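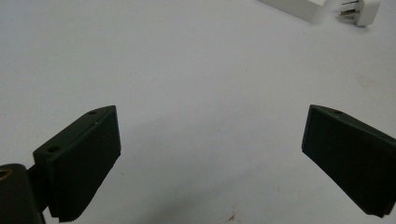 The view from the hand-held gripper, with the adapter and plug at top right.

If you have walked past the Quintanilla room lately and wondered why people keep bending over a white table with a gripper in one hand, well, I finally have some news to share, and I'm going to take my time with it because this has been a long road for all of us!

Readers who have been with this newsletter for a while will remember Amel, our project on learning small household jobs from human demonstrations. A person holds the gripper, does the job the way they'd naturally do it, and the camera on the tool records everything from the gripper's own point of view. The robot arm then learns from those recordings. That part hasn't changed. What we have been fussing over since the spring is how much of each recording we ought to keep.

Our old habit was to trim. We cut out the opening moments, when the fingers are open and nothing has been touched yet, and we started each training clip just before contact. It saved disk space and it looked sensible on paper. Then Noémi Bozsik came back from the Varkville workshop with a bee in her bonnet (her words) about the approach phase. She wanted to know what would happen if we left all of that in, the slow bits and the hesitations too, and let the model see how a person lines up on a small object that starts out far away in a corner of the view.

So we put it to the test. The full collection now stands at 2309 demonstrations, recorded by 17 people, and we trained the same model twice, once on the trimmed clips and once on the untrimmed ones. Then we ran both on plugs and adapters laid out on the table, which have been our most stubborn objects by far. White on white is hard going! The edges are faint, the shadows are soft, and from far off the prongs may be the only part that really stands out.

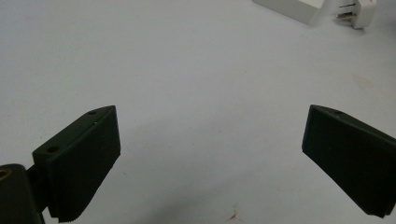 Fingers open over the tabletop, plug and adapter still some way off.

The untrimmed model missed 27 fewer grasps over the whole test, and most of that difference came from trials where the object began near the edge of what the camera could see. The trimmed model was perfectly good once it got close, but it tended to wander on the way there. I'll admit I had bet against Noémi on this one, and I have paid up in pastries.

A word of caution, though. We have only tried this with 3 layouts and a single table, and the longer clips do make training slower - quite a bit slower on the old machine. We would like to see the same thing hold on a patterned surface before we get too excited.

The write-up went out to our partners at Bretach on 7/19/21, and you can ask Noémi for a copy if you'd like to read the longer version with all the plots. We'll be recording again in August and would dearly love a few new pairs of hands, left-handers especially. Sign up on the sheet by the Quintanilla room door.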